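Handa (home recording service)

From the Skindmont wiki of robot kits and services

Handa is a service that lends people handheld grippers so they can record everyday chores, and then turns those recordings into training data for robot arms. It's run by a company called Trarix, out of Bowen. I've used it as a customer (the side that asks for recordings and pays for them), and for a short while I was on the other side too, picking up my own socks with a pair of claws. I wrote most of this page, so please read it as one user's long notes with some headings put in. Edits are welcome, especially on pricing, where my knowledge ends with the plan I bought.

What you get

There are two ways in. A lab, a startup or a stubborn hobbyist can order a batch of recordings of a given kind of chore, in homes, done by people Trarix has signed up. Or you can borrow the hardware and do your own recording, and Trarix handles the upload, the checking and the file conversion. The first is called Handa Collect and the second is Handa Loan. Most people I've talked to say "Handa" for both and let you guess which one they mean!

The loan case comes with a left gripper and a right gripper, a charger, spare finger pads, a short printed guide and a small roll of cleaning cloth. You also get a login for the web dashboard. Trarix doesn't build grippers. It buys them in from several makers, so the pair that turns up at your door may not match the pair your friend got, and you'll see other companies' names printed on the sides. That threw me the first time. The dashboard asks which model you have before you can upload anything, so look at the case label before you throw out the packing slip (I didn't, and had to write to support).

How the recording works

You hold one gripper in each hand and do a chore with them. You squeeze, the fingers close, you lift the thing, you put it where it goes. The camera on the gripper sees the fingers and whatever they're touching, and that view is what a robot arm with the same kind of fingers would later see when it tries the same job. No robot has to be in the house while you record, and for me that was the whole appeal. I live up two flights of stairs.

A recording session is split into clips. One clip is one small chore from start to finish: pick up the wrapper, put it in the bin. You tap a button to start and again to stop, and you say the name of the task out loud at the start of each clip, so there's a spoken label to match against the written one. I felt silly for the first dozen. After that I caught myself saying "cloth into bin" in the kitchen with no gripper anywhere near me.

The order I placed

My order was for bedroom tidying. I asked for small soft things and litter, picked up and dropped into one large container on the floor, in real bedrooms with real furniture in the way. Wrappers, tissues, bits of cloth, paper. I was training a policy (the part of the software that decides the next move) for two arms on a wheeled base, and it did very well in our tidy test room and fell apart as soon as we let it near an ordinary bedroom. Too much stuff! Blankets hanging down, bags on chairs, cables, boxes under things. A clean room gives the arm no practice at telling the thing it should pick up from all the things it should leave alone.

I bought the 2,000-clip plan, and the delivery came to 2,026 clips. The extra ones weren't billed. Every clip I opened had its task name filled in, and the left and right views lined up in time, although I had to turn on "paired view" in the export menu to get them side by side.

Soft packaging was the kind of object I cared about most. A foil or plastic packet bends when you pinch it, the print goes crooked, and the shape the camera sees changes from one moment to the next. Cloth is bad in its own way, because one crumpled cloth looks much like another and half of it may hang over the rim. I wanted plenty of both. 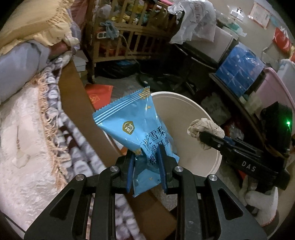

Two blue pads closed on a snack packet, with a tissue or cloth held in the second gripper. 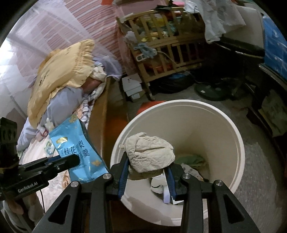

Fingers, pads and wear

The fingers on the pairs I've handled are stiff, with softer pads on the inside faces. The pads do most of the work. On thin plastic they hold well as long as you pinch near the middle of the thing, and less well if you only get a corner. A flat sheet of paper lying on a smooth floor is the hardest thing I've tried. I slide it to an edge, or push it against something until it buckles, and then pinch the buckle. If you're ordering from Handa Collect and you don't want that kind of trick in your data, say so in the task notes, since people will find it on their own.

Pads get dusty. Wipe them between rooms. I changed one set during my loan because a corner had started to lift, and the swap took a few minutes with the tool in the case. The little screws along the arms should be checked before each session, and the guide is clear on this — snug, and no tighter. I overdid one and the finger closed with a jerk until I backed it off.

Weight is fine for short stretches and tiring for long ones. My wrists gave out well before the battery. I settled on recording for the length of one album and then making tea.

Writing a task sheet

If you order recordings, you write a task sheet, and the sheet matters more than the plan you pick. Mine went through several versions. The first one said "clean up the bedroom" and Trarix sent it back (politely) asking what counted as clean. Things I'd put in any sheet now:

Name the container and say where it may stand. "A bin or bucket on the floor, within reach of the bed" worked for me.

Say which hand does what, or say that it's open. I left it open and got a good mix of one-handed and two-handed clips.

List the objects that must stay put. Bedding, pillows and anything on a shelf were on my list.

Ask for misses to be kept. If a packet slips out of the fingers and gets picked up again, I want that in the clip. The default setting trims misses away, and the checkbox for keeping them is on the second page of the form, where it's easy to skip.

Say how long a clip may run. I didn't at first, and a few of my pilot clips wandered through three chores before anyone tapped stop.

You don't get to pick particular homes. You can pick a room type and a rough level of clutter, which Trarix calls light, medium and lived-in. I went with lived-in and would do it again.

Privacy

People are letting a camera into their bedrooms, so I asked a lot of questions here. Handa blurs faces before customers see anything. Paperwork with readable names or addresses is supposed to be cleared away before recording, and there's a reviewer step meant to catch what gets missed. Recorders can pull any clip during a waiting period after upload. As a customer you sign an agreement saying you won't try to work out whose home you're looking at. Sound is cut after the spoken label, so you don't get the television or the neighbors.

Ordinary things stay visible: food packaging, bedding, bags, clothes. I think that's right for this kind of data, but anyone thinking about recording at home should know it going in. I put my own laundry out of sight and then felt I'd made the data worse.

Price

I paid $3,000 for my plan. That covered recording, checking, labels and one round of changes to the task sheet. A second round costs extra, and so does a rush order. Handa Loan is billed by the week with a deposit on the case, and the deposit came back to me without any fuss. If someone has a current price list for the loan side, please add it here.

What I liked

The clutter, mainly. You can buy tidy data in lots of places, and you can stage messy data yourself, but my staged mess always looked staged (I kept putting the socks in the same three spots). The support people answered in plain words. The paired view is very handy once you find it. And the export worked with our training code after one evening of fiddling, with most of that evening being my own fault for mixing up left and right.

What I didn't like

The dashboard search is weak. I could filter by task name and room type, and I couldn't filter by object, so finding every clip with a foil packet meant scrolling through thumbnails. Gripper models can be mixed in one order unless you tick a box, and the finger shape differs enough that you should tick it if your arm has only one kind of finger. Long uploads on the loan side stall if your laptop goes to sleep. I'd also like a small sample pack to try before paying for a full plan. I asked in June and was told it was being looked at.

Did it help my robot?

Some. After training on the new clips, our arms got better at soft packaging near furniture, and they stopped going for the edge of a hanging blanket, a habit that had driven me up the wall. Flat paper is still bad. I also changed the learning rate in the same run, so I can't hand all of the credit to the data, and if you want a cleaner comparison you should change one thing at a time like a grown-up.

See also

Trarix
Handa Loan: packing list and returns
Writing task sheets for home chores
Finger pads, care and replacement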